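**工坊近况 · 手持夹爪第二版**

2026年10月2日,Ferow 共享工坊

先说结论:第二版能用了,毛病还有一堆。赶着发稿,想到哪写到哪,大家凑合看。

三月份开的头,当时打算做一只就收手,后来发现双手的活儿单手真录不了,叠衣服、拧盖子、一手扶一手拿,全卡住。于是改成2只一套。第一版的手指是硬的,夹纸盒一夹一个坑,夹塑料袋又打滑,上个月整个拆了重画。

这版手指换成鳍条式的软垫,蓝色那种,捏到东西会顺着形状弯过去。料是从 Nurmi 买的,打印慢,一对指垫要打15个小时,中间断过一次料,半夜跑回工坊换,唉。软硬试了好几档,太软的夹重物会往外翻,太硬就跟老版没区别,最后取了个中间偏软的。固定用圆头黑螺丝,沉头的不要买,拧两回就滑丝。

线的问题还没解决。现在是黑线直接从机身拖出来,手一转就绕胳膊,Brarovholm 那边的朋友建议走肩背,试了,好一点,但坐着干活的时候椅背老是压线。下一版想改电池,重量又要上去,再说吧。
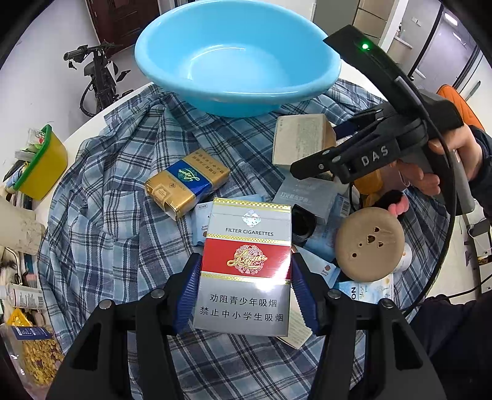

测试就用家里现成的东西,桌上有什么夹什么。烟盒、纸箱、零食袋、格子衬衫,随手摊开就开始。工坊的标准方块早夹腻了,夹得再稳也说明不了什么,家里的桌子才是真考场。烟盒这类扁盒子挺好使,两面平,指垫贴得住,竖着拿也行。就是包装反光,灯一照一道白,后面做识别的同学要头疼,录之前最好把灯挪一挪。

衬衫最难。布料堆在一起,指尖插不进去,一捏就是好几层。目前的土办法是先用一只压住,另一只从边上挑起来,成功率看心情。有好招的请务必留言。塑料袋其次,薄,滑,还响。

再说花销。整套下来3000块,含打废的料,不含加班的夜宵。贵的是关节和线材,指垫其实没几个钱。想省的话扳机那部分可以用旧的,手感差点意思,不影响夹。

软件这边用的是 Rultach,我们自己那个录制小工具,现在锁在60帧。两只一起开的时候时间戳偶尔对不齐,重启能好,原因还在查。录之前看一眼指示灯,绿灯亮了再动手!上周有人闷头干了一下午,灯没亮,白干。(是我。)

几件杂事:

- 图纸放在共享盘“夹爪”文件夹里,认准第二版,第一版别在打了,浪费料。
- 公用螺丝盒里的圆头黑螺丝快见底,谁用谁补一点。
- 打印机喷嘴换过,打软料请把速度降下来,参数贴在机器侧面。
- 借夹爪回家可以,两只一块借一块还,线也要还,线也要还。

想装一套的直接来工坊,带上自己的螺丝刀,公用那把头秃了。装配说明写了一半,剩下的口述。组装的时侯先装指垫再上手指,反过来要拆三遍。

下期写线怎么走,如果到时候走通了的话。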